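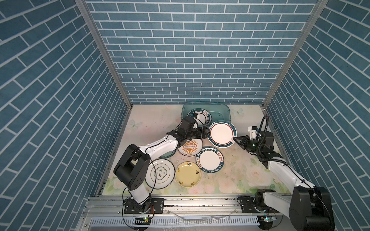
Ticket: Brana serum 30 ml, pump stuck + product separated
Status: waiting on customer
Opened by: Fatemeh Kermani

Pump gives nothing after maybe a week. Pressed it 50 times, no joke. Also the serum looks split, clear layer on top, yellowish at the bottom. Smells a bit like pennies. Using it at night after the Julten toner, skin was fine until the last bottle.

9:40 – Behrouz K.
Asked for batch code. Is it stored in the bathroom? Any heat near it?

10:15 – Fatemeh
Code ends in 98. Shelf over the radiator, so yes, warm. Tried running the pump under hot water, no change.
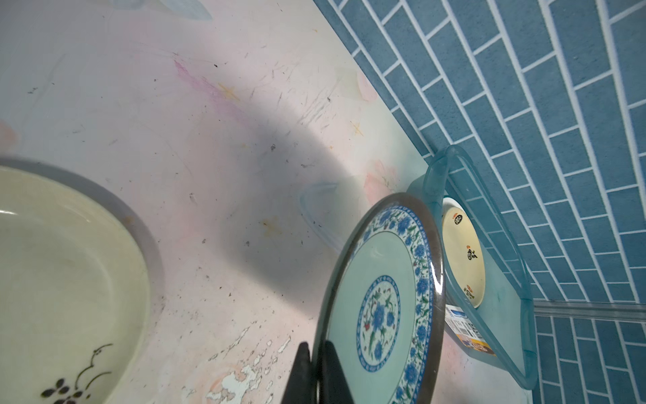
10:50 – Behrouz K.
Please no more hot water, makes the split worse. Unscrew pump, check if the dip tube is still on. Don't shake and use it, stop puting it on your face for now.

11:30 – Fatemeh
Tube fell off, its sitting in the bottle. Pushed it back, pump works. Still split tho.

13:05 – Behrouz K.
Ok so two seperate things. Pump = loose tube, seen it on this batch. Split = probably heat. Passed to Þórey Ladefoged for a replacement – need the order number and shipping adress. Keep the old bottle till she replies.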